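Sorting Small Colored Things Without Knocking Them Over
Project report, Woltden robotics elective

So the plan was simple when I wrote the proposal. Take a simulated arm, scatter some small colored sticks on a table, and write the software that picks them up one at a time and drops them in a row on the bare side of the table. I'd call it Kurby (it's the name of the planner, and also now the name of my laptop, long story). I figured perception would be the hard part and motion would be a couple of function calls. I had that pretty much backwards for the first half of the project and then it flipped on me again.

Everything here runs in Prenuvska, the simulator we have on the machines in the Ibarra building. I didn't write the physics or the arm model. What I wrote is the loop on top: grab the camera views, find the sticks, choose one, plan a path to hover over it, go down, close, lift, check.

1. The wrist view

I started with only the wrist camera, because I liked the idea that the robot looks where it's about to grab. The first version drove the arm to a fixed start pose and took a picture. If it found a blob of strong color it headed for the middle of that blob. If it didn't, it crashed. Like, the Python crashed, with an index error on an empty list. I'd never even thought about the case where there's nothing between the fingers! 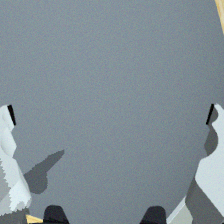

The fix was a small search routine. When the list of blobs comes back empty, Kurby moves the hand in a square spiral, stopping at each corner to look again, and after enough corners it gives up and goes back to the start pose. It's slow and kind of dumb looking but it never gets stuck. I also had to mask out the fingers themselves, which I did by painting over the corners of the picture by hand in a drawing program and loading that as a mask. Very low tech. I lost an evening to the mask being flipped upside down.

Shadows were the other thing. My first threshold was on brightness, and a shadow on a gray table is a perfectly good dark blob if you ask a brightness threshold. Kurby tried to pick up a shadow and closed very firmly on nothing. Switching to saturation got rid of almost all of that, and I wish I'd started there.

2. Room views and picking an order

With the wrist camera alone I could find one stick but had no idea where the others were, so I'd swing the open fingers right through a neighbor on the way down. I added two fixed cameras looking at the table from the room. Those give me a list of every colored thing with a rough position and a long axis, and the wrist camera is only used for the last correction.

Choosing the order took more thought than I expected. I tried "closest first", then "biggest first" (bad, the big ones were where my grasps were worst), and ended up with a score that looks at how much clear table there is on both sides of the stick, where the fingers have to go. Most clearance wins. If two are tied it takes whichever one needs less wrist rotation. The nice thing is that the tight cluster loosens up by itself as the easy ones leave.

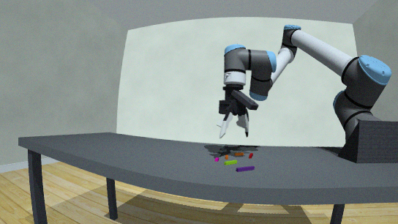

3. Getting down there

The planner has three stages: travel, hover, descend. Travel is a joint space move with collision checks against the table and the walls. Hover is a short straight line. Descend is another straight line, but slow, and this is where I spent most of my summer.

My problem was delay. The wrist correction I computed was always 55 milliseconds old by the time the controller used it, so the hand would slide past where it should be, get told to come back, slide past the other way, and wobble all the way down. From the room camera it looked like the robot was nervous. I tried turning the gain down, which made it calm and also made it miss. What worked was freezing the sideways correction for the last bit of the descent, so it lines up at hover, waits for the picture to catch up, and then commits.
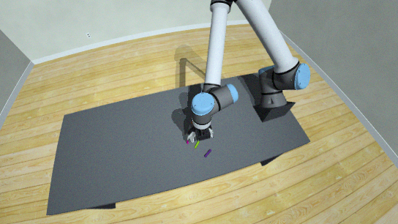

Fig. 3. Gripper low over the table, with the green and purple sticks close by.

I also started logging the pose of the hand and the planned pose side by side, in one file, with one clock. Before that I had two log files with two clocks and I was lining them up by eye. Please don't do that. Half my "control bugs" went away the moment I had a plot I could trust.

4. Telling the sticks apart

Segmentation in Kurby is plain color work: convert to hue and saturation, throw out anything dull, group the pixels that are left, fit a rectangle to each group. It's fast and I understand every line of it, but it had one bug that took me forever. I was grouping everything saturated and touching into one object and only then asking what color it was.

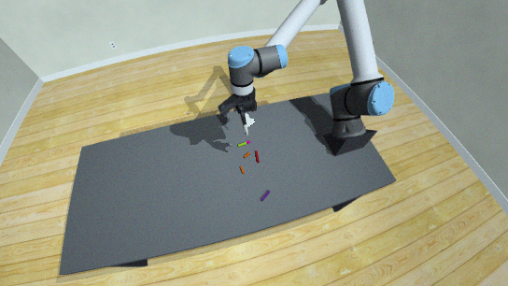
Grouping has to happen per color, and I found that out through bad rectangles. Two sticks that overlap in the view came out as one long stick with its center in a silly spot. The green one nearest the gripper is the perfect troublemaker, with that bit of pink right at its tip: my old code fit a single rectangle over both colors and put the grasp point too far toward the pink. Splitting by hue first gives two groups, and then I can use the green center for the grasp and treat the pink as something to keep the fingers away from. The two orange ones taught me the opposite lesson, that color can't be used as a name. I had a dictionary keyed by color, so the second orange overwrote the first and one of them simply didn't exist as far as the planner cared. Now every group gets a number.

5. Results

I ran 50 episodes with random layouts. An episode counts as good only if every stick ends up in the row. Final score was 74 percent. Most of the bad ones were a finger nudging a neighbor during descend, then a few where the stick slipped at lift, and one where the arm folded itself into a pose it couldn't plan out of (I have no explanation for that one, same seed works fine now).

6. What's next

I'd like to close the loop after lift, so it looks at the fingers again before driving off. Right now the check only reads the finger gap, and a very thin stick reads almost like an empty hand. I'm also going to swap the spiral search for something that uses the room cameras, and clean up the config files, which are embarrassing. The code demo for the elective is in October and I want the retry logic in by then.

Comments (3)

benchwarmer_k
The clock thing!! I had two log files too and blamed my PID for a week. Did you stamp at capture or when the image arrives?

kurby_author
At arrival at first, which hid the delay completely. Capture time now.

tabletop_ghost, 8/14/24
Nice read. For the neighbor nudges, have you tried opening the fingers only as wide as the stick plus a margin? Mine went fully open every time and that was half my collisions.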